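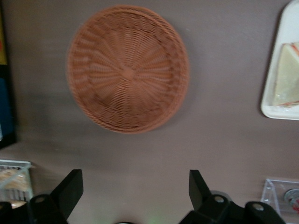

Woven basket, sandwich on the right, bread bottom left.

2020-02-29

Ayana sent me the new handling rules for the food bench at Tefera last week, all 138 of them, and asked what I thought. I read them twice. I think most of them were written by people who have never watched an arm try to pick up a sandwich.

Take rule 6. "The gripper shall approach all food items with minimum necessary force." Fine, who would argue? But minimum for what? A crusty bit of bread in a wire basket and a soft white sandwich wedge are very different things to squeeze, and the rule treats them as one. Hawi Assefa asked for a number at the February meeting and was told that a number would be "too restrictive". So we have a rule you can't break, and you can't follow it either.

Then there is the bit about clear space. Every item is supposed to sit well away from its neighbours before the arm moves. I'd love to see the kitchen where that happens. Put out a basket, a tray and a clear plastic container and you've already used up most of the room two open fingers need. If the standard only works on a tidy bench, it should say so on page one.

Cleaning gets five lines. Five! The labelling of cables gets three pages. Fasil says the cleaning part will be "expanded in practice", and I've heard that one before, back when we were all meant to be using the Clellitz checklist. It had up to 400 boxes to tick and people ticked them at the end of the day from memory.

I'm not against rules. The stop button one is good, and I'd keep the one about writing down every dropped item, including the ones you catch. Nesrin Bayram has been doing that on paper for ages and her notes are more use to me than the whole document.

Ayana wants comments by the middle of next month. Mine will be short - cut it in half, put numbers on the grip rule, and test it on a crowded bench before anybody signs it.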